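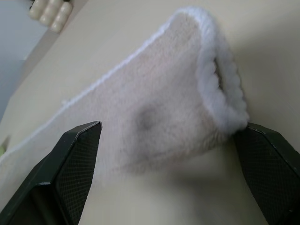

Socks, then. Several of you wrote back after the last newsletter to ask what on earth I meant by "we are still stuck on socks", and I promised a proper answer, so put the kettle on, this one goes on a bit.

The short version is that we are trying to get a robot arm to find the open end of a sock. Not to fold it, not to pair it (people always ask about pairing!), only to work out which end has the hole in it and take hold of the rim there. If you can do that, then turning a sock the right way out becomes possible, and so does putting one on somebody's foot, which is where the folk at Budthorpe come in. They run the dressing-aids side of things and they have been very patient with us since June, when I stood up in front of them and said cheerfully that the opening would be the easy bit.

It was not the easy bit. A person picks up a sock and their fingers sort it out while they're thinking about breakfast. Our arm has two stiff black fingers with a crosshatched pad on the inside of each, and a small camera at the wrist looking down between them. So what it knows about the sock is more or less what you'd know if you held your face a hand's width away from it and were only allowed to pinch. Up close, a fluffy sock is mostly just fluff. The dark slit where it opens is a thin little thing, and from plenty of angles it looks like any old shadow or fold.

Our first method was the one everybody tries. You show a program lots of pictures, you mark the opening in each one by hand, and you let it learn to mark new ones. We did 500 pictures of it, and I did a good share of the marking myself on the train to Ilton, getting some looks. It worked nicely on thin office socks. Then we gave it the fleecy bed-sock sort and it fell to bits. It would pick out a dirty patch, for instance. A soft grey smudge on white pile is a dark blob on a pale background, and so is the mouth of a sock, and the program had learnt "dark blob on pale background" as its whole idea of what an opening is. I can't really blame it. We'd more or less taught it that.

You can fix some of this by adding more dirty socks to the training pictures, and we did try, and it got a bit better at dirty socks. But then it was stripes, and then a darned heel, and I could see the rest of my working life going by one sock at a time.

So in the autumn we changed tack, and the new method is the thing I wanted to tell you about. We call it Ngau, which was a name on a shortlist for something else entirely and got borrowed because the folder needed calling something. The idea is very simple and I'm slightly embarrassed by how long we took over it. Before the robot decides where the opening is, it gives the sock a nudge.

A small one! One fingertip goes in under the edge where it thinks the cuff might be, pushes a little way, and the camera watches what the cloth does. If you nudge the rim of an open cuff, the near layer shifts and the far layer mostly stays where it was, so the dark gap between them changes shape. If you nudge a plain bit of the leg, both layers go along together and nothing opens. And if you nudge near a stain, the stain rides along with the fluff and stays the same shape, because it's on the cloth and not between two bits of it. A stain can look like a hole in a still picture, but it's very bad at behaving like one.

What the program learns from, then, is pairs of pictures, one before the nudge and one after, together with which way the finger moved and how far. It has to say how likely it is that there's an opening at the spot it touched. If it isn't sure it moves along the edge and has another go, up to 7 times, and then it has to either grip or give up. We put the giving up in on purpose. The old version never gave up, it just grabbed with great confidence at the toe.

The other nice thing is that the marking got a lot quicker. With the old way somebody had to draw round every opening. With this one you only need to know where the cuff is when you lay the sock down, and after that the arm can poke away at it by itself and label its own nudges by whether they were near the cuff or not. I set it going, had my sandwich, and came back to a pile of ready-made training pairs. There's a fair bit of checking still to do by hand (the sock wanders about as it gets poked, so the position goes stale and the labels start to fib) but it's a different sort of tedious, and I find I mind it less.

Now, numbers, for those of you who skip down to them. We ran 137 trials with socks that the program had never met, and for each we counted it as a success only if the arm ended up gripping a single layer of the rim. Both layers pinched together doesn't count, and neither does a clump of fleece with no rim in it, which happened more than I'd like. The still-picture version fumbled most of the fluffy ones. The nudging version got most of them. I'm being a bit cagey about exact scores because we've since found that one batch was run with the table lamp in a different place, and I want to do those again before I put a figure in front of you that I then have to take back. The difference between the two is big enough that I'm not losing sleep over which way it'll come out.

Where does it still go wrong? Three sorts of trouble, mainly.

Rolled cuffs are the big one. When the rim of a fleecy sock curls over and goes all bumpy, there's a thick soft lip between the fingertip and the actual opening, and a gentle nudge just squashes the lip. Nothing moves inside, so the program decides there's nothing there. Push harder and you do get an answer, but now you've shoved the whole sock along the table. We've been trying a little sideways stroke in place of the push, the way you might roll a cuff with your thumb, and it's promising, though it takes longer and I keep catching the timing wrong.

The second is shadow. The fingers get between the light and the sock, and when a finger moves, its shadow moves too, right across the bit of cloth we're trying to watch. To a program that is looking for dark areas changing shape, this is very exciting. For a while it was finding openings on the bare table. We now show it plenty of nudges where the finger moves near the cloth without touching it, so that it gets used to seeing its own shadow and stops making a fuss.

And the third is plain slipperiness. The pads grip fleece very well, sometimes too well, so that on the way out of a nudge a few fibres come along and the after picture shows a sock that's been tugged as well as pushed. Stendeck, who made the pads for us, have offered a smoother set. I'd like to try them, but a smoother pad is also worse at holding the rim once we've found it, so I suspect we'll end up having a row with ourselves about which half of the job matters more.

A few of you asked why we don't use a softer hand, or a hand with more fingers, or one with proper touch sensors all over. Fair question. Partly it's money, and partly it's that two stiff fingers and a wrist camera is what a lot of people already have on the bench. If the method works with that, somebody can pick it up next week without buying anything. I do have a go on the fancy hand at Ilton when they let me, and it's lovely, and it was broken on two of my last three visits.

Also, yes, the same trick ought to work on other things with an opening. Pillowcases, carrier bags, those thin produce bags that I can't open myself without licking my fingers. We've had a quick go with a pillowcase and the answer was "sort of". The layers are thin and flat and they cling together, so a nudge moves both, and the program shrugs. I think it wants a different nudge, more of a ruffle. That's a job for the spring.

What's next before then: I've got 40 pairs of socks coming, nearly all of them fluffy, and I'm going to be fussy this time about where the lamp goes. After that we take the arm over to Budthorpe for a couple of days and try it on their table with their socks, which have been through a laundry many more times than ours have and have gone matted and odd in ways I don't think I could fake. If you've got a very worn bed sock that you're ready to part with, clean please, the usual address will find me. Singles are fine.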